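Gadside Boards > Manipulation > Software
Thread: Grasp point detector loses the edge on dark knits

pleltside_kim
Posts: 145
OK so I've been fighting this since March and I need fresh eyes. I'm writing the perception side of our folding stack (Bravo, the planner, is a separate repo) and it does great on towels and T-shirts. Give it a black sweater and the edge detector goes to pieces. The depth looks okay to me, but the segmentation mask grows little islands all over the ribbing, and then the grasp point hops around between updates. Here's the kind of view the model gets right before a grasp: 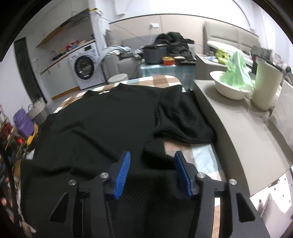

Jaws open over the sweater, sleeve bunched up on the right.

You'd think the checked cloth would help, and it does along the outline. The trouble is the inside of the garment, where a sleeve sits on the body and it's black on black. Anyone solved this without adding a light?

mothballed
Add a light. I know you said without. Add one anyway.

hexnut_80
Disagree with mothballed, a light on the gripper gives you glare that moves with the wrist, and then you get to chase that instead. Are you smoothing the grasp point over time at all? We keep a short history and only move the target if 23 updates in a row agree. Boring, works fine.

pleltside_kim
I was smoothing, but with a plain average, which is dumb when the candidates are on two different sleeves – you end up aiming at the gap in between! I'll try the voting thing tonight.

mothballed
That averaging would've bitten you on any color of sweater, by the way.

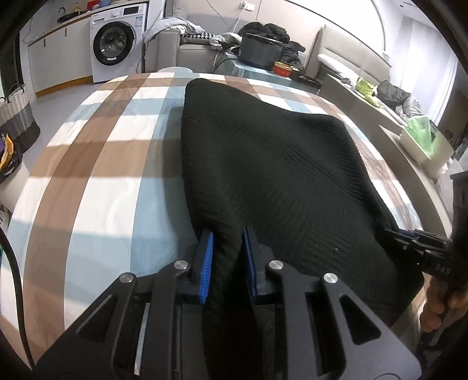 rowan_hx
Moderator, Hamlow toolkit maintainer

Jumping in with one of the two-gripper views, because I think the thread is stuck on the mask. Look at where the grippers are: one has a narrow fold of the near edge, the other has the right corner. Both of those spots are on the outline, against plaid, where your contrast is good. So I'd have the planner prefer outline grasps and put a cost on anything interior. You don't need to know where the sleeve is to take hold of a hem.

The other thing is that once the jaws close, please stop feeding that patch to the segmenter. The pads cover part of the fabric and the mask will happily call the pads background. Hamlow has a tool mask option for this, it's off by default (yes, I know, there's a ticket).

hexnut_80
Outline only falls over when the sleeve IS the outline, though. You grab what you think is the hem and you've got a cuff.

rowan_hx
Sure, then you need a check after the grasp. I'd still take that over guessing inside a black blob.

pleltside_kim
Tried both. Voting killed most of the hopping. Tool mask helped more than I expected, I had no idea it was there. Interior cost is set to 2 for now and I haven't tuned it. The cuff thing is real, got it on my second run. Will post the config once I clean it up.

mothballed
Still think you should try the light.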